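**Thread: Nosumlow open day, anyone else go?**
*Board: Shows, Visits & Demos*

---

**gearlash_pete** wrote:

Back from the Nosumlow open day, feet hurting, one tote bag richer. Putting my notes up before I lose them, and because last year's thread was four people saying "it was good" and a fifth asking what time it started.

Arrival: sign-in took forever. You had to type your name into a tablet, and then a person wrote the same name on a sticker with a marker. At an automation company. I said nothing, but I thought it very loudly.

The talk: 40 slides, of which I would keep the one with the wiring diagram. The speaker was Anisa Ginting, who runs the manipulation group, and she was a lot better in the questions than in the slides. Somebody asked when the thing would be ready to buy and she said "ready for whom?" and then waited. I enjoyed that.

The demo: a two-armed robot putting things away in an ordinary office cabinet. Open the doors, put the item on the shelf, close the doors. They did it in the actual office with people at their desks trying to look as if strangers were not breathing on them.

Coffee: fine.

I'll write up the demo properly if anyone cares.

---

**mrs_tolerance** wrote:

I care. Did it close the doors?

---

**gearlash_pete** wrote:

Three runs while I was standing there. Closed both doors on the first. Closed one door on the second and then had what I can only call a think. Third run they stopped it for lunch.

---

**DutyCycle** wrote:

I was in the afternoon group and I'm sorry, but I don't get the excitement. It's a cabinet. I have one. I've been opening it since I was two and I didn't need a sign-in tablet.

We've had machines on our packing line at work since before half this board could solder, and they move 2,000 cartons a shift without a think. Put one of those in the lobby and I'd drive out to see it.

---

**mrs_tolerance** wrote:

Your packing line has never once had to find the carton, Duty. Somebody bolted the carton's entire life to the floor.

---

**DutyCycle** wrote:

Yes. That's called engineering.

---

**hollis_b** wrote:

Morning group here too. I think I stood behind Pete (tall, sighing?).

I'm with mrs_tolerance on this one. Doors are nasty. Each one swings on its own arc, the gripper has to stay out of the way of the edge it just pulled, and then the robot has to get its own arms past two open panels to reach the shelf. I fit kitchens for a living and I bark my knuckles on cabinet doors most weeks, and I have had a fair amount of practice.

What I didn't like was the pace. It was slow enough that the man next to me started telling me about his boat.

---

**gearlash_pete** wrote:

Tall, yes. I don't sigh, I exhale with intent.

OK, demo notes. They said the long-term idea is general tidying: supplies, mail, returns. The software side is called Faveck and it picks what to do next. The arms are from Brellier, I think, though the handout says Brellier in one place and "partner hardware" in another, so make of that what you will. The hard parts, according to Ginting, in the order she gave them:

- knowing that a door is open *enough*
- shiny packaging
- letting go

She spent longest on letting go. Her line was that picking a thing up has a clear finish and putting it down doesn't, and a box that sits a finger's width proud of the shelf will stop the door and you won't find out until the door tells you.

---

**torqued_off** wrote:

"Letting go" is also what my counselor says is the hard part.

---

**DutyCycle** wrote:

See, the shiny packaging thing. I asked about that in the afternoon and got a long answer about reflections and depth and confidence. Take the wrapper off! My nephew is 17 and I pay him in pizza and he takes the wrapper off.

---

**hollis_b** wrote:

And then what do you do about the stuff that arrives wrapped, which in an office is all of it?

---

**DutyCycle** wrote:

Nephew.

---

**noiphan_user** wrote:

Long-time lurker. We have a Noiphan unit at work for shelf restocking and I can back up the wrapper complaint. Clear film is a pain. Our unit grabs the film and leaves the product, or grabs both and then can't tell it's still attached. We ended up changing a supplier over it. Management now describes this as a packaging initiative.

Was Nosumlow's one wheels or legs? The web page is coy.

---

**gearlash_pete** wrote:

I couldn't tell you, and I'm annoyed with myself. The rope had us on the far side of a desk and I was watching hands the whole time. If somebody in the afternoon group got a better look, speak up.

---

**DutyCycle** wrote:

I was looking at my watch.

---

**mrs_tolerance** wrote:

Does anybody have the handout? I only went to the website and the website is one large photo of a handshake.

---

**hollis_b** wrote:

I've got it. It's a reprint from their newsletter, so the page numbering starts in the middle, as if you'd walked in on it. I scanned the page with the cabinet and typed in the text underneath, since my scanner turns anything under 12 point into soup.

>
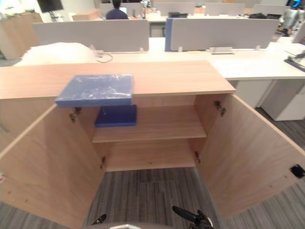 >
> *Nosumlow Open Day Reader · Issue 2 · 7 May 2019 · p. 17*
>
> **Putting away: the shelf task.** Both doors stand open and the arms wait below the shelf line. One dark blue box is on the shelf, at the left. A second blue item, in clear film, lies across the front edge of the cabinet top. To count as a success, the shelf must hold the item fully behind the line of the doors, and both doors must close without a second push. Operators log every attempt, including those stopped by hand. The log for this task stands at 1,093 attempts. Visitors are asked to keep bags off the carpet in the working area.

There's a paragraph after that about parking.

---

**mrs_tolerance** wrote:

Thank you, that's far more use than the handshake. So that's the robot's own view, grippers at the bottom? I like that it's striped carpet and ordinary desks. Most companies would have built a little white room for it.

I notice 1,093 is the number of attempts and there isn't a number next to it.

---

**gearlash_pete** wrote:

Ha. Yes. Somebody asked for the number next to it. Ginting said it depends on the item and she'd sooner show us a bad morning than quote a good average. I wrote "fair" in my notebook and then "but" and then we were moved along to the coffee.

---

**torqued_off** wrote:

Top right of the scan, there's a second robot standing over by the far desks. Gray and white. Did that one do anything?

---

**hollis_b** wrote:

Not in my group. I did ask, and the guide said it was "not on the program today," in the tone people use about an uncle.

---

**DutyCycle** wrote:

Okay, I'll be fair for one post. That wrapped thing is hanging over the edge, with the film all wrinkled and throwing white streaks all over. If one of my line machines met that it would jam, page me, and I'd be on the floor with a flashlight at 4 a.m. So I accept that it's a harder pick than I gave it credit for.

I still say it's a cabinet, and that wheeling an open tote under the desk solves the whole business for the price of a tote.

---

**noiphan_user** wrote:

We have totes. People put their lunch in them.

---

**mrs_tolerance** wrote:

Duty, "buy a tote" is a perfectly good answer for an office. I don't believe anyone in that building cares about the office. They care about whether it can deal with a door it hasn't met before, and the office happens to be where they keep their doors.

---

**DutyCycle** wrote:

Then they should have said that in the 40 slides.

---

**gearlash_pete** wrote:

It was on slide 31. I was awake for it – just.

---

**hollis_b** wrote:

One trade note while I have the scan up. Those are concealed hinges, the usual metal kind. If they're the soft-close sort the door does the last bit for you, and if they're not, it will sit there open a crack until it's shoved. That matters a lot for the "without a second push" rule. I asked the guide which they had and she wrote my question down on a sticky note and stuck it to her own sleeve. I have no idea where it is now.

I'd want to see it on a cheap cabinet with one hinge sagging. Every office has one of those, and every kitchen I get called back to.

---

**torqued_off** wrote:

There's also a little black catch on the right-hand door. Magnetic, I'd guess? If it is, that's another tug to get through on opening. I fought one of those on a bathroom cabinet for a year and the cabinet won.

---

**gearlash_pete** wrote:

Good spot. On the second run the right-hand door was the one left open, so you may have something there. Or it was just hungry like the rest of us.

Emailed them both questions, hinges and catch. The auto-reply thanks me for my interest in partnering.

---

**noiphan_user** wrote:

Congratulations on the partnership.

---

**mrs_tolerance** wrote:

Is there another one this year? I'd go if somebody drives. I'll bring a cabinet.

---

**gearlash_pete** wrote:

Fall, according to the guide, no date yet. I can take three in the car and I'm leaving early this time on account of the tablet.

---

**DutyCycle** wrote:

I'll take a seat. Somebody has to hold the nephew's position.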